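Workshop tips: recording tool sorting with two arms

Written by Rozália Takács for the Skallville bench page. Last changed 2021-06-08.

These tips are for the people who drive the arms when we collect sorting examples. I learned most of them by making the mistake first, so please read them before your first shift.

Before you start

Run both arms slowly through their full reach with no tools on the surface. Look at the cables while you do it. A cable that pulls tight at the far corner will spoil your best episode later, and it is also bad for the connector.

Close every utility knife and check that the blade is locked inside. Orlando Pacheco checks again after you. Please do not be offended by this.

Laying out the tools

Mix the kinds. When all the screwdrivers lie together in one direction, the model learns the direction and not the screwdriver. Turn some handles to the front and some to the side, put a knife close to a pair of pliers, and leave one tool alone. Pliers should sometimes be open, because they are harder to grasp like this and we have too few examples of it.

Decide which compartment of the bin belongs to which tool and keep it the same for the whole session. If you change it after lunch, the morning and the afternoon teach different things.
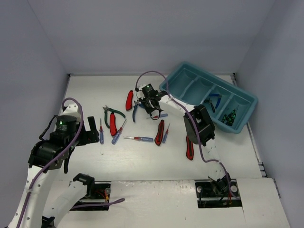
While you record

Move one arm at a time for the first 3 episodes, until your hands are calm. After that you can use both, but let one arm leave the bin before the other comes in.

If you miss a grasp, open the gripper, go up a little and try again in the same episode. We want to keep these corrections. If you miss more than 2 times on the same tool, stop and mark the episode as failed.

Do not push a tool to the wall to pick it up. It works, but Sheyla Sánchez will have to remove it from the set.

After the session

Write the number of good episodes on the sheet. Our usual number for one session is 40. Wipe the surface with a dry cloth and leave both grippers open.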